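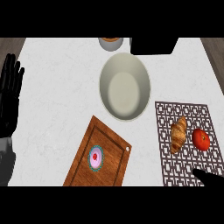 Simulated kitchen counter, Filip two-arm system, with croissant and tomato on the mat.

Filip Two-Arm Tabletop System
Visitor demonstration, Bultent showroom, Flustport

Filip is supplied by Bultent as a pair of robot arms with five-fingered hands, together with the Fuletti simulation package. Visitors to the Flustport showroom are shown the system in simulation first – the same counter, bowl, cutting board and lattice mat are used for every group – and may then discuss their own layouts with the applications staff.

The demonstration lasts 31 minutes and is led by Lleucu Prosser, Applications Manager. It covers reaching for food items on a crowded counter, choosing which arm should be used, and keeping the idle hand clear of the work area.

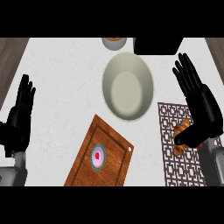 Small baked goods are a useful test for any hand of this kind. The position of the thumb matters a great deal, and visitors are invited to ask for a run to be repeated from a different starting point. Fuletti includes 191 prepared counter layouts, and customers may add their own.

Supplied with the system
Two arms, left and right, with hands
Fuletti license for 7 workstations
Operator manual and layout library

Open Day
The next open day is on 12 March 2018. Groups are limited to seven persons. Visitors who cannot attend may apply for a place in July.

Requests for places, and for quotations, should be addressed to Bleddyn Rosser, Visitor Office, Bultent, Flustport. A deposit of $2,000 is payable on confirmed orders – the showroom does not accept payment on the day.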